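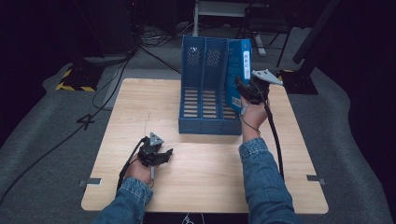 Stillik Boundary Marker System
For concession edges, community land and set-aside areas

Manufacturer: Bralent
Product group: Land demarcation
Supplied as: Full kit, field kit, or separate parts

Overview

Stillik is a permanent ground marker for land boundaries in forest, swamp margin and plantation. It is used where a surveyed line has to be found again on the ground years later, by people who may not have the original survey equipment with them. Typical uses are the outer line of an agricultural concession, the line between planted blocks and customary land, riparian buffers, burial and sacred sites, and conservation set-asides inside a lease area.

The marker has three parts: a driven anchor, a composite post and a numbered cap. The anchor stays in the ground if the post is broken or removed. A buried reference disk sits under the anchor plate and can be located with a standard magnetic locator after the visible parts are gone.

Stillik does not establish a legal boundary. Markers should be set on a line that has been surveyed and agreed by the parties on both sides, and the agreement should be recorded before the first post goes in.

System parts

Anchor. Galvanized steel spike with fixed cross plate. The plate limits driving depth and resists pulling. Two anchor patterns are offered: S (standard) for mineral soils and P (peat) with an extended shaft and wider plate.

Post. Glass-fiber composite, hollow, closed at the top. Height above ground is 134 cm when the anchor is driven to the plate. The post flexes under side load and returns to vertical. It contains no scrap metal worth recovering, which has reduced theft in areas where steel pipe markers are regularly taken.

Cap. Molded, with a raised serial number, a direction groove and space for a second label. The serial number is part of the molding and stays readable after the surface has weathered. Caps are locked with a one-way pin and cannot be moved to another post without visible damage.

Reference disk. Magnetic ceramic in a sealed shell, stamped with the same serial number as the cap.

Witness plate. Optional. A flat plate fixed to a living tree or rock near the marker, showing bearing and distance back to the post. Tree fixings are supplied with spring spacers to allow for growth. Do not use witness plates on rubber trees in tapping or on trees scheduled for felling.

Specifications

Post height above ground: 134 cm
Post colors: White, yellow, orange
Post material: Glass-fiber composite, UV-stabilized
Anchor material: Hot-dip galvanized steel
Anchor patterns: S, P
Cap marking: Raised serial number, direction groove
Disk type: Passive, no battery
Markers per full kit: 200
Markers per field kit: 8
Serial blocks: Issued in runs of 1000, no number repeated

Choosing a color

Bralent does not assign legal meaning to post colors. Most customers use white for the outer concession line, yellow for customary land and orange for conservation set-asides, and we suggest keeping to this unless a national standard says otherwise. The meaning of each color should be explained in meetings in every village that touches the line, in the language used there, before installation starts. Mixed colors on one line are not recommended. Where two boundary types share a line, use one post with two cap labels.

Spacing

Spacing depends on sight distance and on how often the line changes direction. A marker is needed at every turning point, on both banks of every stream the line crosses, and on both sides of every road, footpath and canal. Between these points, the maximum recommended spacing on a straight line is 200 m in open plantation. In closed forest, spacing should be cut until each post can be reached from the last one by compass without searching.

Footpaths are often left out of survey drawings. Walk the line with residents who use it and add markers at every path they point out, including seasonal ones.

Installation

1. Confirm the point with the survey team and with the representatives named in the boundary agreement.
2. Clear leaf litter and roots by hand. Do not clear vegetation beyond the immediate point.
3. Dig the disk hole and set the disk with the number facing up.
4. Backfill and tamp. In peat, use the supplied mesh under the disk to slow sinking.
5. Drive the anchor through the guide collar until the plate is flush with the ground. Use the drive head. Striking the anchor directly will damage the socket.
6. Fit the post and turn it until it locks.
7. Fit the cap with the direction groove pointing to the next marker in the series, then insert the pin.
8. Record serial number, position, color, and the names of those present.

If rock prevents full driving, do not shorten the anchor. Use a witness plate and set the marker at the nearest workable point on the line. Record the offset.

Records

Each kit is supplied with paper record sheets in duplicate. One copy stays with the operator and one with the community or local land office. Sheets are water-resistant and can be completed in pencil.

Records can also be entered in Raju, the marker register maintained by Bralent. Raju holds the serial number, position, installation date, color, parties present and inspection history of each marker. Data can be exported as a plain table or as a map layer. Access can be granted to more than one party for the same line, with the same reading rights, and every change to a record is logged with the name of the person who made it. Positions of burial and sacred sites can be withheld from general view at the request of the community concerned.

A Raju account is included with the full kit. Field kit customers can add one separately. The markers work without it.

Inspection and replacement

Walk the line once a year. December is unsuitable in many lowland areas due to flooding, and access is generally better later in the dry season. At each marker, check that the post is upright, the cap pin is intact and the number matches the record. Cut back climbing plants. Do not spray herbicide at the base of the post.

When a post is missing, look for the anchor first. If the anchor is in place and has not been disturbed, a new post and cap can be fitted and the new serial number linked to the old one. If the anchor is also missing, locate the disk. If no part can be found, the point must be resurveyed with both parties present. It should not be replaced from memory or from a handheld receiver reading alone.

Repeated loss of markers on one stretch usually points to a disagreement about the line. Refer it to the grievance process before ordering replacements.

Field trial

The P anchor was developed on the Hukesmont trial line, which crosses mineral soil, shallow peat and a drained canal reserve. Early anchors with the narrow plate leaned in the peat section after the first wet season. The plate was widened and the shaft extended, and the revised pattern is the one now sold. Trial notes, including pull-out readings by soil type, are available on request.

Limits of use

Not suitable for tidal mud or for riverbanks that are actively cutting back.
Not rated for vehicle impact.
Posts will char in a ground fire. Anchor and disk normally remain usable, but both should be checked.
The disk cannot be read at a distance and does not transmit a position.

Ordering

State anchor pattern, post color and cap language with each order. Anchor patterns can be mixed within a full kit in multiples of 8. Serial blocks can be reserved in advance for projects that will be installed in phases, so that numbers run in sequence along the line.

Spare caps are supplied only against a registered kit number. The drive head, guide collar and magnetic locator are sold separately and are not included in the field kit.

Technical questions on soil type, anchor choice and spacing go to Fikri Pelupessy, Bralent field products. Include a sketch or map of the line and a note on who holds the land on each side.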